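4. Setting Up Personalization Options for a Listing

This section covers adding a personalization field to a listing in Cirkard Shop Manager, linking it to a production queue, and setting the order cutoff. It applies to sellers on the Standard and Studio plans. Sellers on the Basic plan can add a free-text note field (see section 3.4) but cannot attach a proof or a surcharge.

Before you start

The listing must be saved as a draft or be live. Archived listings do not show the Personalize tab.

Your account must have at least one production queue. New accounts have a queue named Default. If you use the Moltari engraving connector, the queue created by the connector can be used instead.

Have your artwork template ready in SVG or PDF. The upload limit is 6 MB per file.

4.1 Adding a field

1. Open Listings and select the item.

2. Click the Personalize tab, then Add field.

3. Choose a field type. Text is used for names, initials and dates. Image is used for customer photos. Choice is used for thread color, font or ribbon.

4. Enter a label. The label is what the buyer sees at checkout and what prints on the work ticket. Labels longer than 80 characters are shortened on the ticket but not at checkout.

5. For a Text field, enter the character limit. Spaces count toward the limit.

6. Set Required to On or Off.

7. Click Save field.

Repeat steps 2 to 7 for each field. Drag the handle at the left of a field to change the order. The order at checkout and the order on the ticket are always the same.

Note: Changing a field type after an order has been placed does not change that order. The original answer stays on the ticket as entered.

Caution: Deleting a field removes it from every variation of the listing. To hide a field from one size or color only, open the variation and clear the check box next to the field name.

4.2 Adding a surcharge

1. In the field, click Price.

2. Select Flat or Per character.

3. Enter the amount in your shop currency. Do not enter a currency sign.

4. Select whether the surcharge is refundable. If you select No, the words "Personalization is non-refundable" are added under the field at checkout. The wording cannot be edited.

5. Click Save.

Per character pricing ignores spaces. The character limit in 4.1 does not. A limit of 12 with the entry "Mr and Mrs B" uses the full limit but is charged for nine characters. 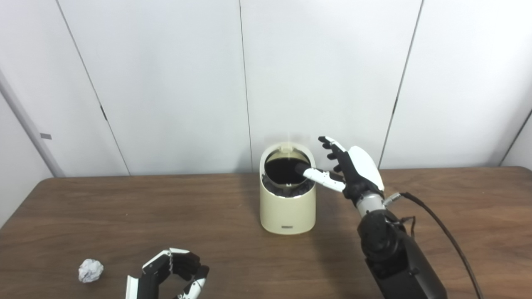 Photo: Prys Meredith

4.3 Linking the field to a production queue

1. Open Settings, then Production.

2. Select the queue and click Linked listings.

3. Enter the listing title or number and click Link.

4. Under Ticket layout, select Compact or Full. Compact prints the field answers only. Full adds the order number, ship-by date and gift message.

5. Click Print test ticket and check that long answers wrap onto a second line.

If the second line is missing, the printer driver is set to a fixed label height. Change the driver setting to Continuous and print the test ticket again. On Yordanov label printers the same setting is called Roll mode.

Note: A listing can be linked to one queue only. Linking it to a second queue removes it from the first with no warning. Orders already in the first queue stay there until they are marked complete.

4.4 Turning on proofs

Proofs are off by default. When they are on, an order is held in the Awaiting proof state until the buyer approves it or the hold time runs out.

1. In the Personalize tab, set Proofs to On.

2. Upload the artwork template. Text areas in the template must be named field1, field2 and so on, in the same order as your fields.

3. Enter the hold time in hours.

4. Select what happens when the hold time runs out: Approve, Cancel or Keep holding.

5. Click Preview and enter a sample answer in each field.

Accented letters print as empty boxes if the template font does not include them. Check the preview with a name that uses them, for example Radomír Dvořáček, before the listing goes live. If boxes appear, replace the font in the template and upload it again. The Plunenano font set supplied with the Studio plan includes all Central European letters.

Caution: Do not select Approve for wedding or memorial items unless your listing text states the hold time. Buyers often miss the first email.

4.5 Setting the order cutoff

The cutoff stops buyers from choosing personalization when there is no longer time to make the item. The plain version of the item stays on sale.

1. In the Personalize tab, click Cutoff.

2. Select By date or By queue size.

3. For By date, enter the last order date. The cutoff takes effect at midnight at the end of that day, in the shop time zone - not the buyer's.

4. For By queue size, enter the highest number of open tickets. The largest value accepted is 2,249.

5. Click Save.

Orders that were in a buyer's cart before the cutoff can still be paid for during the next 97 minutes. After that the personalization is removed from the cart and the buyer is shown a message.

4.6 Error messages

P-11 Field has no label. Enter a label and save again.

P-14 Template area not found. An area name in the template does not match the field order. See 4.4, step 2.

P-20 Queue not linked. The listing is live but has no queue. Orders are placed in Default.

Section last revised 9 September 2019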